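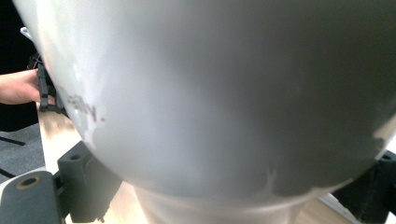

把桌子收拾出来

2023年11月2日

我搬到 Makden 以后,一直想写一篇关于桌子的文章。中文不是我的母语,写得慢,请大家原谅。我的中文老师以前告诉我,要写每天都看见的东西,这样词不够的时候可以抬头看一看,再接着写。所以我今天写桌子,也写桌子上面的东西。

我的桌子是浅色的木头做的,木纹很长。买的时候,Bokon 的店员给我看过一张深色的,说深色的桌子不容易显脏。我想了两天,还是要了浅色的。我住的房间在 Lozano 街的一楼,冬天下午很早就暗了,如果桌子也是深色的,我觉得整个房间会变得很沉重。桌子是旧的,价格是700块,送货的钱另外算。我请送货的师傅帮我把它搬进门,后来自己推到窗户旁边,推的时候地板发出很大的声音,楼上的邻居下来问我是不是在装修。我说不是,是在搬桌子。他看了看,就帮我推了最后一段。

桌子来了以后,东西就慢慢地多起来了。我不知道别人的家里是不是也这样。先放一个杯子,然后放一本书,然后放一张收据,因为收据不能丢。到了七月,我吃饭的时候只有一个盘子那么大的地方。有一次我找一张474块的发票,找了整个晚上,最后它在一本菜谱里面,我用它当了书签。那天晚上我决定,桌子必须收拾。

我收拾的方法很简单,可能有的读者会觉得太简单了。我准备两个箱子,一个箱子放要留下的,另一个箱子放要送走的。每拿起一样东西,我要说出它的名字,用中文说。如果说不出来,就去查词典。这个办法对收拾没有帮助,反而更慢,可是我学会了“开瓶器”、“杯垫”和“订书钉”。我以前把订书钉叫做“订书机的食物”,我的同事都听得懂,所以没有人改正我。

最难决定的是那个白色的、圆鼓鼓的大家伙。它很占地方,表面不亮,摸起来倒是舒服的。旁边印着深灰色的字母,已经磨掉了一点儿,从一边看过去,只能读到“ERN.”,最后那个点还很清楚。字母附近有一些擦过的痕迹,往下还有一小块灰色的印子。我用湿布擦过那块印子,擦了很久,后来我放弃了。

我把它放进要送走的箱子,第二天早上又拿了出来。第三天也是一样。我问自己,为什么舍不得?它不贵,也不是谁送给我的礼物。我想,可能是因为它的形状。桌子上别的东西多半是方的:书是方的,盒子是方的,信封也是方的。有一个圆的东西放在那里,眼睛就可以休息一下。我不太会说这种感觉,中文里也许有一个成语,但是我还没有学到。总之,它留下来了。

下面说一说擦桌子。

浅色木头的缺点,店员说的是对的,什么都看得见。咖啡的圆圈、圆珠笔的线、切面包的时候留下的小小的刀印,都看得见。我在网上读了很多建议,有的人说用醋,有的人说用小苏打,有的人说用牙膏。牙膏我试过,在桌子背面试的,那个地方后来闻起来像薄荷,颜色没有变化。我最后用的是普通的办法:先用干的软布把灰尘擦掉,再用拧得很干的湿布顺着木纹擦,然后马上用另一块干布再擦一遍。“拧”这个字我查了三次,每次都忘记声调。

擦的时候一定要顺着木纹。我一开始是画圆圈擦的,像擦窗户那样,结果脏东西都跑到细细的纹路里面去了。顺着木纹擦,手的动作很长,人也要跟着走,从桌子的这一头走到那一头,有一点儿像在划船。我喜欢这个动作。平时我在电脑前面坐很久,肩膀很硬,擦完桌子肩膀反而舒服了。

擦干净以后,我才第一次认真地看这张桌子的纹路。 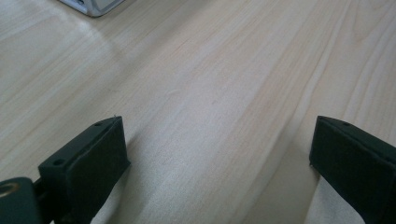 有的地方线很密,有的地方很宽很平,好像河水流到了宽的地方,就慢下来了。还有的地方,线会弯过去,弯成一个不大的弧形。我猜那里以前离树枝比较近,不过我不懂木头,这只是我的想象。还有一些很小的深色的点,我本来以为是脏东西,用指甲轻轻地刮过,刮不掉,那就应该是木头自己的。我觉得这样很好,它自己也有雀斑,我就不用那么担心我再给它加几个。

光线的问题我也想说一下。桌面上有反光的时候,那一块看起来特别白,什么纹路都不见了。如果想检查擦得干净不干净,要换一个方向站,把头低下来,从侧面看。我的母亲检查我的房间的时候就是这样看的,小时候我很讨厌她这样,现在我也这样看。

关于木蜡油,我犹豫了很长时间。Bokon 店里卖一种叫 Gendari 的,店员说涂一次可以管一年。我买了小瓶,先涂在桌子腿的里面,等了一个星期。颜色变黄了一点点,我不太喜欢,所以桌面到现在还没有涂。瓶子放在厨房的柜子里,下次也许用来涂切菜板旁边的那个架子。如果有读者用过颜色不会变的油,请在下面留言告诉我,最好写上牌子,这里的小店不一定有,但是我可以请人带。

现在我给自己定了几条规矩。收据当天就放进抽屉。杯子用完就拿走,不在桌子上过夜。书最多放两本,一本是正在读的,一本是打算读的。上个星期我违反了书的规矩,打算读的书变成了五本。我又把它们搬回书架,搬的时候翻开了其中一本,站着读了很久,晚饭吃得很晚。

还有一件小事。我本来想买一个桌面收纳架,好看的那种要2000块,比桌子贵得多。我在店里走了两圈,没有买。回家以后,我用一个鞋盒的盖子放笔和剪刀,大小正合适。剪刀的把手会露出来一点儿,不过拿的时候方便。

下一篇我想写窗台,那里也放了很多东西,有三盆植物的名字我还不会用中文说。等我查好了词典再写。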